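The Case Against the White Desktop

By Friederike Wendt
Jun 12, 2021

Office furniture is specified on paper and cleaned by hand, and the two activities seldom inform each other. The default order for a small workroom is now a height-adjustable desk with a plain white top. I have ordered 64 of them over the years, most from Kellitz and a few from Haberkorn, and I no longer recommend the finish without conditions.

The usual argument for white is light. A pale top reflects the ceiling fixtures and reduces contrast between screen and surroundings. That argument holds. The second argument is that white looks clean, and it confuses a property of the surface with a property of the maintenance.

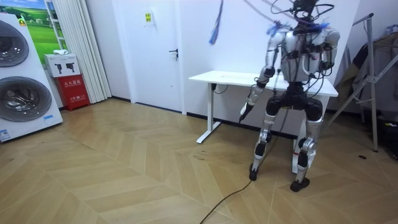

White standing desk on herringbone flooring.

Dirt on a white top falls into two classes that call for different treatment. The first is loose matter: crumbs, fibers, hairs, eraser waste. The second is film, meaning anything that has bonded to the surface or been spread across it, such as ink, graphite or skin oil. A dry cloth will collect much of the first class. On the second it tends to move the material sideways and thin it out, so that a small dark mark becomes a large gray one. The total amount of ink on the desk has hardly changed. Its area has.

A short dark streak toward one end of a table and a hazy gray band across the middle are the typical combination. Most people go for the band first, it being larger. I would take the streak first, with a damp corner of the cloth and short strokes toward the center of the mark, and leave the band for a clean face of the same cloth. 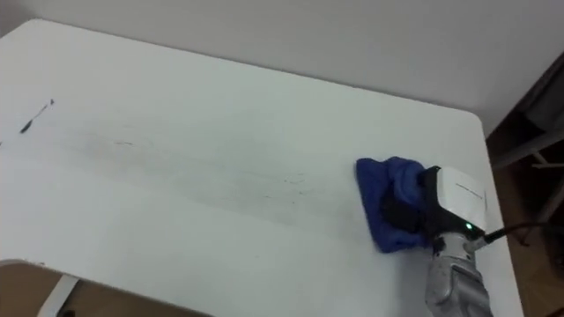

Cloth, and how it is held

The cloth matters more than the cleaner. For the Mollgate offices we bought a pack of 300 in one color, dark blue, and kept them for desks only. A strong color is useful against a white top, where a forgotten cloth is easy to spot. It does have a drawback: gray soiling is hard to see on deep blue, so the cloth must be changed by schedule and not by appearance.

Holding is the weak point. A cloth bunched into a ball touches the surface on a few ridges, and loose pieces pass between them. Small dark bits close to the edge of the bunch can be pushed along by it as easily as picked up.

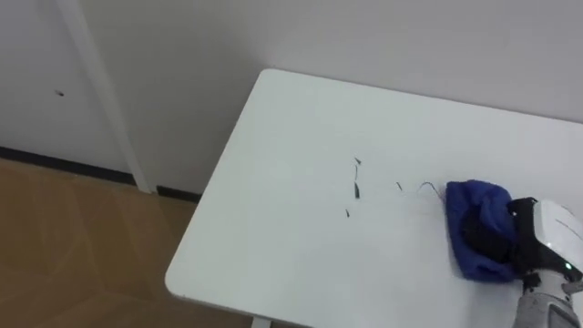 Dark specks and strands beside a bunched cloth on a matte white top.

A folded cloth does better. Fold it in half twice, lay it flat, and keep the pressure even over the whole pad. Work in parallel passes from the far edge to the near one, with each pass overlapping the last. When one face is loaded, refold to a fresh one. The label, if the cloth has one, belongs inside the fold – a stitched tag is stiffer than the pile around it and has no business on the wiping face.

Even then, a matte top will keep faint scuffs. Matte finishes are chosen to suppress glare, and their fine texture holds residue that a gloss top would release.
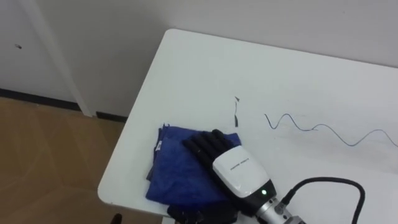 What I would specify

My current preference is a light gray top from the Fitwood range, matte, with rounded corners. It gives up a little reflected light and hides film well between cleanings. Loose matter remains visible, as it should, and takes a minute to remove.

Where a client insists on white, I ask for two things in writing: a damp wipe at the end of each working day, and a pad under anything that marks. Pens are the main offender. If neither condition can be met, the white top should come off the order before July, when the Kellitz list closes and changes are charged per desk.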